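Ayanda Matlala
August 26, 2018

1/ Today I want to write about my kitchen table. I bought it in a second-hand shop in Dristholm, and after nearly 60 evenings of sitting at it I finally decided what to do with the surface.

2/ The price was 200, with delivery to the door. The stairs were my own problem. My brother and I carried it up with the legs off, and we rested on every floor.

3/ The old owner had put a thick shiny varnish on it. Every lamp in the room made a white spot on the top and I could not read the newspaper there. So the varnish had to go.

4/ I sanded by hand, always along the grain. First the coarse paper, then the fine one. It took me 9 days, a little after work each day. My neighbor below was very patient with the noise.

5/ The wood came out much paler than I expected. Blond, with a bit of pink in the streaks. I like how the lines are long and wavy, and that there is one darker oval swirl between them. I put my cup next to it in the morning.
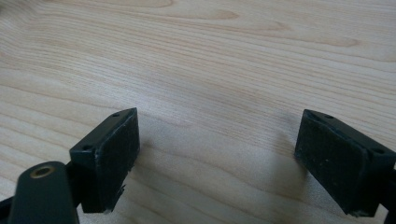 6/ What I used after sanding: a matte oil from Balona. Two thin coats with a cotton cloth, one night of drying between them. My aunt recommended wax from Prundex, but I was afraid of the shine coming back.

7/ A mistake I made: I put on too much oil the first time, and near one corner it stayed sticky. I wiped it with a dry cloth for a long time and then it was fine. Please use less than you think.

8/ Some of you asked which kind of wood it is. I don't know. The man in the shop said birch, my brother says ash, and they both sounded very sure. If you can tell from the grain, write to me.

9/ For cleaning I take only a damp cloth and a drop of mild soap. No lemon, no spray. Hot pots go on the cork mat, also when I am in a hurry — I have to remind my family about this one.

10/ Next are the chairs. There are four from Adams, with the same thick varnish, and the legs are round, so sanding will be slow. I hope to finish them in November, when my parents come to visit.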